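Plellent Kitchen Practice Pack: the gallery

Tuesday, February 1, 2022

Welcome to our gallery, and do put the kettle on first, as we have rather a lot to say about a page with very little on it! The Plellent Kitchen Practice Pack is a set of simulated kitchens for people who are teaching two-handed robots to do everyday jobs: putting things away, standing things up, opening and shutting, fetching a potato when a potato is wanted. You install it on an ordinary workstation, choose your room, choose your hands, and off you go, without a single real mug being dropped on a real floor.

We've been making it since last May, when it was a very plain tabletop and a couple of blocks, and it has grown a good deal since then (mostly in the evenings, and mostly in the direction of vegetables). The pack now comes with 45 household objects and 80 ready-made tasks, and each task can be shuffled so that things turn up in different spots every time you press start. If you've ever trained a robot on one tidy arrangement and then watched it go to pieces over a cup that had moved by the width of a thumb, you'll know why we were so keen on the shuffling.

Which hands will it work with?

The pack supports 2 kinds of hand at present, a simple pincer and a full hand with fingers and a thumb. Most of our early customers began with the pincer and then wrote to us asking for fingers, so fingers have had the lion's share of our attention this winter. If you use the Federo controller you can bring your own settings straight across, and there's a page in the handbook that takes you through it slowly, with a cup of tea's worth of patience. Owners of the Cluvis glove can steer both hands themselves and record what they do, and this is a lovely way to spend an afternoon, though your shoulders may complain by teatime.

What's in the box, so to speak

There is no box, of course, it's a download, but you do get the kitchens, the objects, the task list, the handbook and some 3000 recorded practice runs to start you off. The runs were made by people wearing gloves, including a few of the fumbles, and we left those in on purpose. A robot that only ever sees perfect grasps has a hard time when its own go wrong. The handbook explains how to filter them out if you disagree with us, and we promise not to be offended.

We're often asked whether the rooms can be changed. They can, quite freely. You may swap the worktop, move the furniture, alter the lighting or take everything away and start from bare wood. The Iwasaki room, our largest, has more cupboards than any sensible person would want, and is the one to try once the smaller kitchens have begun to feel easy.

From the gallery

All our gallery pictures come directly out of the simulator with no touching up, so the view you see is the view you'll be working with. Click for the larger version, and have a look at the grain on that tabletop, which we fussed over for far longer than we ought to have done.
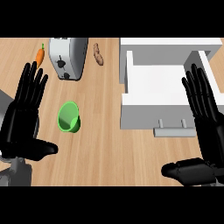
Both hands up, drawer open and a green cup on its side, with the carrot, toaster and potato further back.

Drawers are the part people write to us about most. In the pack they slide along a proper track, and you can set how stiff they are, from gliding to downright stubborn. For a first go we'd suggest leaving the drawer open and working on picking things up, then adding the handle once your robot has found its feet (or its fingers, anyway).

Trying it for yourself

The trial version has one kitchen and a small handful of tasks, and it doesn't run out, so there's no need to hurry. Schools and colleges can have the full pack at a reduced rate; just send us a note from your school or college address and tell us a little about what you're planning. We do like to hear.

More pictures will be added to this page as the new rooms are finished.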